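From: Refilwe Mkhize
To: Marikar foreign affairs discussion list
Subject: Re: Larnisik and Zustska, the border talks

Dear all,

Thank you, Skurken, for the summary. I have some remarks, and one correction to my own message from Friday.

Skurken wrote:
> The ministers met for 90 minutes and came out with a joint
> statement of 5 points. In my reading only the point on transit
> permits is new. The rest repeats what was agreed in January.
> Does anybody have the full text in both languages?

I have both texts now and I compared them in the evening. I agree about the permits, but I would not say that the rest is only repetition. In point 3 the Larnisik version says that the customs posts "will be" under common inspection. The Zustska version says "may be". In January both sides wrote "may be". So one government has moved a little, or one translator was in a hurry. I do not know which, and the press office did not answer my question yet.

My correction: I wrote that 819 permits were refused last year. This number is for all applications which were refused or returned for missing papers. The refused ones are not given separately in the report, so please do not use my figure in the newsletter.

About the opposition in Zustska, I think we give too much attention to the speech of their leader. He spoke for 8 minutes and he did not say that he will vote against. His party needs the border towns, and the traders there want the permits.

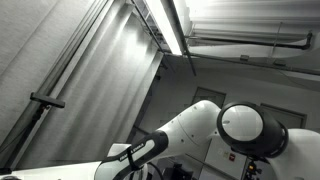
Franka Emika arm, black joints and white links.

If somebody can read the annex on river traffic better than me, I would be grateful. There is a word in paragraph 2 which my dictionary translates as both "escort" and "supervision", and for the boat owners this is a big difference.

With kind regards,
Refilwe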